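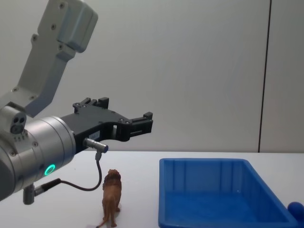
Posted by the Vevano guides desk | July 26, 2018

Guides Downloads Contact

Safety > Plornis > User guide > Part 2: Contacts and walk timers

Part 2: Setting up your contacts and your first walk timer

By now you should have Plornis on your phone and be looking at the green welcome page with your name at the top. Lovely! This part covers the bit we get the most happy messages about, the walk timer, which keeps an eye on the clock while you get yourself home and tells people you trust if you haven't checked in. Set aside a quiet quarter of an hour, have your phone charged to at least 70 per cent, and do it indoors with a decent signal (the kitchen table is perfect).

CAUTION: Plornis does not call the police. If you are in danger, or you can see somebody being hurt, ring the emergency number first and use the app afterwards.

Adding your contacts

1. Open the menu and tap People.

2. Tap Add a person. You can pick a name from your phone's address book or type a number in by hand.

3. Choose what they are allowed to see. "Alerts only" sends them a text message if a timer runs out. "Alerts and map" sends the same text with a link to your last known position. Most users start everybody on Alerts only and change one or two later on.

4. Tap Send request. Your contact gets a text asking them to say yes, and their name stays grey in your list until they do.

5. Repeat for as many people as you like. You need at least two who have said yes before the timer will start.

Note: Do ring your contacts before you send the request. A text out of the blue with a link in it looks very much like a scam, and plenty of sensible people will delete it (good for them!). A quick call sorts it out, and it's a nice chance to agree what they should do if an alert ever comes through.

Note: Landlines can be added, but they get a spoken message in place of a text and can't open the map. Somebody with a landline doesn't count towards your two.

Choosing your PIN

6. Go to Settings, then PIN, and choose a number you can type with cold hands. The app arrives with 456 as its starter PIN and will nag you until you change it. Please do change it, as it is the same on every new copy.

7. Type your new PIN twice and tap Keep.

8. Just underneath you'll find Quiet PIN. This is a second number that makes the screen look as though the timer has been switched off while an alert goes out in the background. It's optional, but we think it's brilliant and we'd love more people to set it up.

CAUTION: Don't make the Quiet PIN your ordinary PIN backwards. In a hurry it is very easy to muddle the two.

Saving a route

9. Tap Routes, then New. Put your finger on the starting point and drag the line along the streets you really walk, including the cut-through behind the shops if that's the way you go.

10. Give the route a name your contacts will understand. "Late shift to home" is much more use to a worried sister than "Route B".

11. Set the drift distance. The app comes set to 100 metres, so if you wander further than that from the line it will buzz and ask whether you're all right. In the old part of Hultorstead, where the lanes are narrow and phones tend to lose their place, you may want to make it wider.

12. Set the time allowed. Walk the route once in daylight with a watch and then add a few minutes for traffic lights and chatting to neighbours.

Trying it out

Now for the fun part! Do a practice run before you rely on any of this.

13. Tell your contacts that a test is coming.

14. On the main page hold down Start until the ring fills, then tick the box marked Practice. Alerts sent in practice begin with the word TEST in capitals.

15. Let the timer run out without checking in. Your phone will buzz for one minute, giving you a last chance to type your PIN, and then the alert goes.

16. Ask each contact to read out what they got. If you gave them the map, have them open the link and tell you which street it shows.

17. Type your PIN to finish. Everybody gets a short message to say you're safe.

If nothing arrives, look at the colour of the name in your People list first. Grey means they never said yes. If the name is black, check for a missing digit in the number, then turn your phone off and on and run the practice again. The Wanigasekara help point in the Hultorstead library has the app running on a counter phone and the staff there will happily go through it with you, no appointment needed.

Keeping it working

Phones love to put apps to sleep to save power, and a sleeping timer is no good to you at all. Find the battery page in your phone's own settings and set Plornis to "always allowed". Some phones undo this after an update, so have another look whenever yours has updated itself overnight.

Run a fresh practice each February, when the evenings are still dark, and any time somebody on your list changes their number.

Note: Routes are kept on your phone only. If you get a new handset, use Settings, then Move my routes, before you wipe the old one. Contacts will need to say yes again on the new phone.

Part 3 deals with sending in a written report of something you have witnessed, and how to add times and places to it.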